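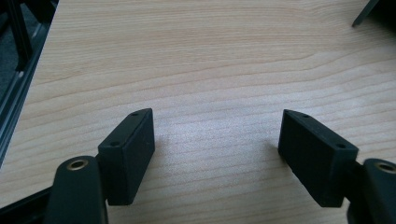 Cestgate Speeches, read me first

Hi! I'm Randa Hakim, and I look after this pile of transcripts. It's 434 short speeches given at tenants' rights and voting rights rallies in and near Cestgate, typed up from recordings people lent us (mostly phones, plus one shoebox of cassettes from Colleen Gagnon that took me all of May).

What you get

One folder per rally, one text file per speaker. The file called speakers.csv has the name or initials, the rally and the language. Roughly 50 of the speeches are in French, and Réjean Hawthorne typed those. He kept the accents, so open everything as UTF-8 or you'll get soup.

Names

If a speaker said yes to their full name, it's there. If they said no, or we never reached them, you get initials. Please don't go guessing who they are! Two people asked to come out completely after version 2 and they're gone in version 3, so delete your old copy if you have one.

Things that bug me

Chants are typed once, with [repeated] after them. Karabo Baloyi wanted every repeat written out and I still go back and forth on it. Crowd noise is [crowd], applause is [clap]. The Fraser Street folder has bad wind, and you'll see a lot of [unclear] in it. Kelly Barbosa is listening to those again with better headphones.

Using it

Free for classes, research, articles and your own curiosity. Say it came from Cestgate Speeches, and don't use a speaker's words in an ad or a campaign mailer without asking them first. The Plilach folder is text only, no audio to go with it.

Found a typo? Send me the file name and the line, and I'll fix it in the next version.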